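# The Planner Says Yes

Ask anyone at Lengyel what their software does and you get the word "general" inside a minute. The company sells a planning layer called Trokska, which sits between a robot's cameras and its motors and is supposed to turn a plain sentence into a list of moves. Put the bowl by the sink. Go around the chair. I have been hearing versions of this pitch for most of my working life, so when Lengyel invited me to its rooms in Drerville in February, I asked to see the logs before I saw the robot.

They said yes to that, which surprised me. Most companies show you the arm first and hope you forget about the rest.

Tamás Bodnár runs the perception side. He is a patient man with a habit of answering the question you asked instead of the one he'd like, and he spent our first hour on a subject no sales deck has ever had a slide for: what the wrist camera sees when it isn't looking at anything useful. A camera mounted down by the gripper is close to the work, and that's the argument for it. It is also close to the gripper. A good part of every image can be the robot's own body, blurred and gray, with the floor showing through whatever gaps are left.
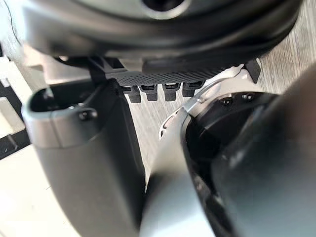
*From the wrist: two gripper fingers, a perforated plate and a little wood-grain floor.*

Trokska handles this with a mask, a stored outline of the parts that belong to the robot. Anything inside the outline gets thrown away. The trouble is that the fingers move, so the outline has to move with them, and it depends on the joint readings being right and arriving on time. When the readings lag, the planner takes a piece of its own hand for an obstacle and politely refuses to go on. Bodnár showed me a stretch of log in which it did this 49 times before lunch.

"It's the safe failure," he said. He's right. It is also a robot standing still, and customers don't pay for that.

The opposite mistake worries me more. Make the mask too generous and you throw away real things along with the fingers. Lengyel's fix is to pad the outline and then lean on a second view from higher up to fill in what was lost. I asked how the two views get reconciled when they disagree. There is a confidence score for each, and the higher score wins. I asked who sets the scores. Bodnár said they were tuned by hand, and then he said they were tuned by him.

That is worth remembering the next time you read that a system "learned" to see a kitchen.

The higher view has its own problems. Seen from up there, a room is mostly floor, and floors are hard. Carpet stripes look like edges. Tape looks like an object to one part of the software and like nothing to another. A black cable on a pale floor ought to be easy to find, and finding it is easy. Deciding what to do about it is where the planner comes apart. A cable is thin enough to step over, loose enough to snag, and attached at each end to something you may not want to pull. 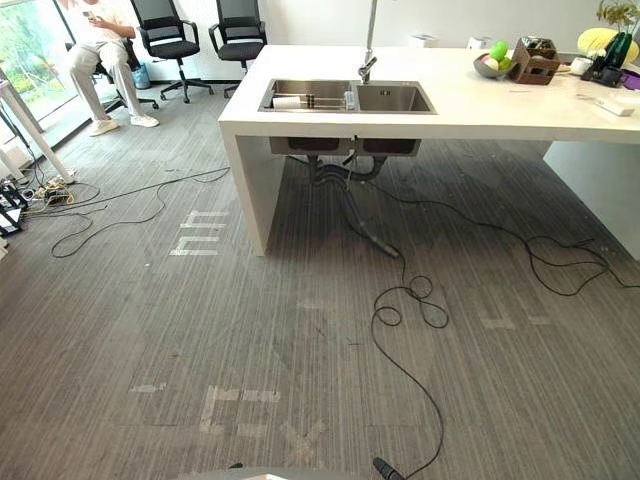 *Sink counter, office chairs, taped carpet and a good deal of cable.*

Trokska's map stores the floor as a grid, and every square is either free or taken. I think this is the wrong tool for a cable, and I told them so. A loop gets filled in as a solid blob, or it drops out between one update and the next, depending on a threshold. In the run I sat through with the map up on a screen, the planned path to the counter flipped between 2 routes for so long that I stopped taking notes. Both routes were fine. Either would have done. The planner had no notion of having already made up its mind.

There's a patch for that now, a small penalty for changing course. It helps. It was added after a trial at Wavisthorpe, where the same flipping had gone on in a corridor, and it took 700 lines of code, most of them tests. I liked the tests. They were the dullest thing I was shown and the best sign of a serious team.

What I didn't see was anything that earned the word "general." I saw a masking routine with a timing problem, a map that can't describe a cord, and a set of hand-picked numbers holding the two together. All of it was competent, and plenty of it was clever. I would hire any of these people.

I asked Bodnár whether he uses the word himself. He said it was a marketing term and went back to his joint readings, which were late again.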